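4.2 Soft-tissue injuries and the return to match play

We turn now to the question that first drew us to this work, which is how long an amateur footballer really stays away after a hamstring strain, and what happens in the first few matches once he or she is back. Readers who follow the professional game will be used to hearing that a forward is "available again" a few weeks after pulling up. The clubs in our sample have no medical department to make that call. In most of them it is the player who decides, sometimes in the parking lot an hour before kickoff, and we wanted our records to respect that fact.

Over the two seasons covered by the Anlow registry, the participating clubs logged 2,185 injuries of every kind, from black toenails to broken wrists. Of these, 1,131 were muscle or tendon complaints in the leg, and it is this group that we discuss in the present section. Each entry was made by a club recorder on the same one-page form, which Wubit Chala drew up after a good many evenings spent on touchlines with an earlier and much longer version (it ran to four pages, and people quite understandably stopped at the second). The short form asks for the position played, the minute of the injury, whether the player was sprinting, turning or kicking, and the first match in which he or she started again.

We followed the earlier work of Gebretsadik in counting an absence from the day after the injury up to the day of the next start, and we left out substitute appearances. This was a choice we argued over at some length. A coach who sends a player on for the last ten minutes of a lost game is not telling us very much about that player's leg, and yet those ten minutes do carry some risk. Willden counts them, and anyone comparing our absences with his should keep the difference in mind, as ours will tend to look longer.

The pattern that came out was a fairly friendly one to explain. Forwards and wide midfielders were hurt most often while sprinting, and late in the second half more than at any other time. Central defenders were hurt less often but were slower to come back — a result we did not expect and have gone back to check more than once. It may be that smaller clubs have fewer players who can fill in up front, so that a forward is hurried back while a defender is allowed to rest. Several recorders wrote remarks in the margin that point this way, and we are grateful to them for going beyond what the form asked.

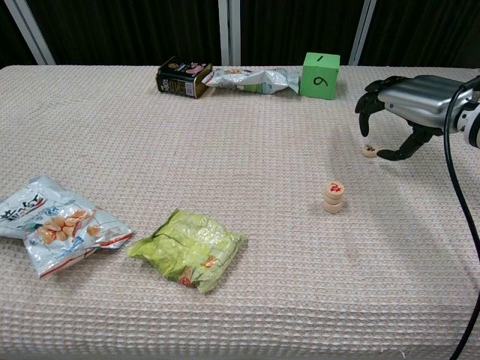 Figure 3. Tabletop with a row of three objects along its far edge.

The matter of the second injury deserves a few words of its own. We marked an injury as a repeat if it struck the same muscle group on the same side within 30 days of the player's return. Repeats were more common in the spring, and May was the worst month in both seasons, when postponed fixtures were being squeezed in and some squads played three times in eight days. We would be cautious about blaming the calendar alone. Tired players, hard ground and a promotion race all tend to arrive together, and our form has no way of pulling them apart.

We also asked recorders to note whether a player had done any warm-up of the Ziketti type, meaning slow leg swings followed by short runs of rising speed. The answers were patchy. Some clubs ticked the box for every player at every match, which makes us wonder how closely anyone was looking, and others left it blank for a whole season. We have kept these answers in the registry for anyone who would like to work with them — but we draw nothing from them in this paper, and the estimates in Section 4.3 are made without them.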